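Demov Handheld Gripper Kit - collect demos without the robot 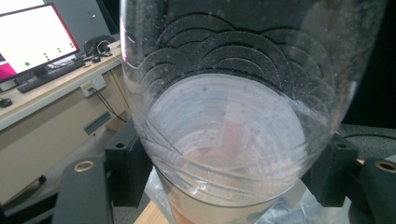 For teams that need a lot of grasping examples and don't have arm time to spare. You hold it, you do the task, it records. No teleop rig, no floor space, no cage.

Ships from Watville. Kits in stock, refurb units ask first.

What's in the box

1 handheld gripper, two fingers, matte black
1 wrist camera, mounted and focused at the factory
3 sets of spare finger pads
USB cable, 3 m
Hex key, spare screws
Calibration card (keep it flat, don't fold it)
Padded carry case

Not included: recording laptop, SD card, robot.

Specs

Max opening 8 cm
Recording: color video plus finger width, same clock
Battery 3 hours of steady use, less with the screen at full brightness
Charge from flat: overnight is safest
Trigger: right or left hand, swap takes a minute
Works on Windows and Linux. Mac not tested, people have got it going

What to collect with it

Start with easy stuff. Cups, boxes, blocks, bottles. Clear plastic is harder for the model than it is for your hand, so if your robot will ever see clear cups or bags put them in early, and plenty of them. Don't leave them for the last batch. We did that with the Clakent starter set and had to go back and record 44 more episodes.

Ordinary desks and tables are fine. Leave the clutter. Monitors, keyboards, cables in the background, all good, the policy has to cope with it later anyway. Change rooms when you can. Change the light too.

One episode = one task. Press to start, open the fingers, do it, let go, press to stop. If you fumble, keep going and tag it, fumbles with a recovery are useful. If you drop the thing on the floor, bin the episode.

Move at a normal speed. New users go way too fast and the video smears. Slow down on the approach, keep the object in view between the fingers right up to the grasp. Wide cups: grip the wall or go round the outside, pick one and write it in the task note so it isnt mixed up later.

Software

Campos Recorder comes with the kit, license for one machine. Exports episodes as folders, one per take, video and a plain text log. Trim tool is basic but it works. Upload is off by default - your data stays on your drive unless you turn it on.

Version 27 fixes the clock drift after long sessions. If you bought before November please update before you record anything, old takes can be fixed with the re-sync button but its slow.

Care

Wipe the lens every session. Fingerprints are the number one support email.
Pads wear out, swap them when they get shiny.
Check the screws on the finger mounts once a week, snug only.
No solvents on the black parts.

Warranty

One year, parts and labor. Pads and cables not covered. Drops are covered once, then we'll quote you.

Returns within 27 days, in the case, all parts. Buyer pays shipping back to Watville unless it arrived faulty.

Lab pricing from 3 kits up. Use the quote form, put the number of kits and where they're going. We answer mornings mostly.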